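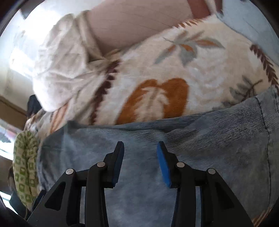

Fig. 3. Mixed pile before sorting: light blue corduroy, leaf-print fleece, white fluffy item.

Section 7 - Sorting and Loading Soft Goods

Read this section before the first wash in your Florkard washer.

1. Separate the pile by fabric. Keep corduroy apart from fleece. Plush fleece sheds lint, and the ribs of corduroy hold on to it.

2. Check the care label on each piece. If the label and this guide differ, follow the label.

3. Turn corduroy inside out. Close zippers and buttons.

4. Shake blankets outdoors or over a tub. Brush off pet hair by hand.

5. Load one thick blanket at a time. Lay it loosely around the drum - do not fold or roll it.

6. Select BULKY for blankets, or GENTLE for corduroy. Use cold water for both.

7. Tumble dry on low. Stop the dryer after 15 minutes, shake the blanket out and restart.

Note: Wash white items in a separate load.

Note: Worn or faded corduroy can lose more color. Set the spin to LOW.

CAUTION: Do not iron fleece. The pile can melt.

CAUTION: Clean the lint filter after every blanket load - see Section 15.

Last updated: May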